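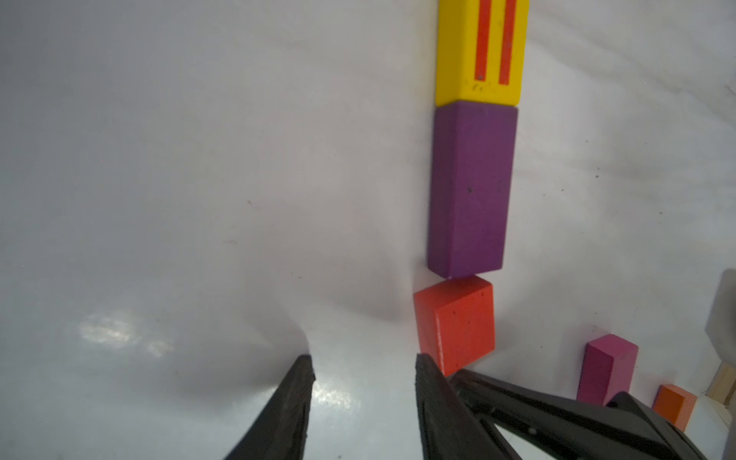
Wrist cam block alignment - is the planner wrong or is it my perception node?

August 27, 2022

tessellate_k
Running Varko for planning and my own segmentation node on the wrist camera. The task is a line of blocks placed end to end: yellow, then purple, then red. The line itself I can live with. What bugs me is the red cube. It sits tilted against the purple one, and my node reports it as square to the line every single time. The planner then picks a grasp that would be fine for a square cube and wrong for this one.

I've rerun the hand-eye calibration and it moved nothing I care about. Before I tear up the perception side, has anybody seen Varko ignore yaw on small objects? The docs say it uses the full pose. I have my doubts.

oldservo1982
Varko uses whatever pose you give it. If your node says zero yaw, you get zero yaw. I'd be very surprised if this is the planner.

What are you fitting? If it's a min-area rectangle on the color mask, look at your view again. You can see a top edge and two faces of that cube. The mask is the silhouette of all of it, and a rectangle around that has nothing to do with which way the cube is turned.

tessellate_k
It is a min-area rectangle, yes. But it works on the purple block.

oldservo1982
Purple is taller than it is wide, so the long side carries the fit. A cube gives you no long side. Rounded corners don't help either.

mbrandt_fw
Going to disagree with the "never the planner" crowd. I had the same symptom on Erraji two releases ago and it was a symmetry setting. Anything flagged as a cube had its yaw snapped to the nearest neighbor's axis "for stability". Took me 18 runs to notice because the pose topic looked fine going in. Log what the planner receives AND what it uses. Two different numbers, at least on mine.

oldservo1982
Erraji isn't Varko.

mbrandt_fw
Same idea of what a good default is, from what I've seen. Five minutes to check. I don't get the resistance.

adaeze.akinola
Both of you could be right, but I'd look at the surface first. It's white, it's wrinkled, and there's a bright glare patch on the left with a smaller one next to the left finger. If you get your plane by fitting the background, I wouldn't trust that plane at all. Folds throw shadows and the shadows end up in the mask.

Also the pink and orange blocks off to the right. Is your node rejecting them, or is the orange one getting merged with red? It's partly behind the gripper bracket, so the visible piece will be a strange shape. Our orange and red thresholds overlapped for months and we blamed the lighting.

tessellate_k
Orange is rejected by area, not by color. So it probably would merge if it were closer. Noted, and I don't love it.

wk_panel
Just use the Wekar pose model. Trained for wrist views, handles tilt, no thresholds to babysit.

oldservo1982
Every thread. Show me its yaw error on a plain red cube with the fingertips right next to it. I tried it in January on my own blocks and it was very confident and very wrong.

wk_panel
Different weights now.

oldservo1982
They were different weights in January too.

Nermin Taşdemir
I maintain Skarketti, so discount this as you like. You don't need a learned model for it. Mask out the fingers with a fixed mask (they don't move in the camera view at a given opening), segment the top face by brightness inside the red region, and fit the square to that only. The top face alone gives you yaw modulo 90, and for a parallel grasp on a cube that's all you need.

I'd still do mbrandt's logging test before writing any of it.

tessellate_k
OK, logged both sides. Input yaw and used yaw match to the last digit over 103 frames. So Varko is off the hook and my node is feeding it garbage very consistently. Trying the top face fit next.

mbrandt_fw
Fair enough. Glad you checked.

adaeze.akinola
Matching over 103 frames of one static setup only tells you about that setup. Turn the cube by hand and log it again.

tessellate_k
Will do tonight. If the top face fit falls apart near the glare I'll be back with numbers.

We use cookies to keep you signed in and to remember your forum settings. By continuing to browse you agree to our cookie policy. Accept | Manage preferences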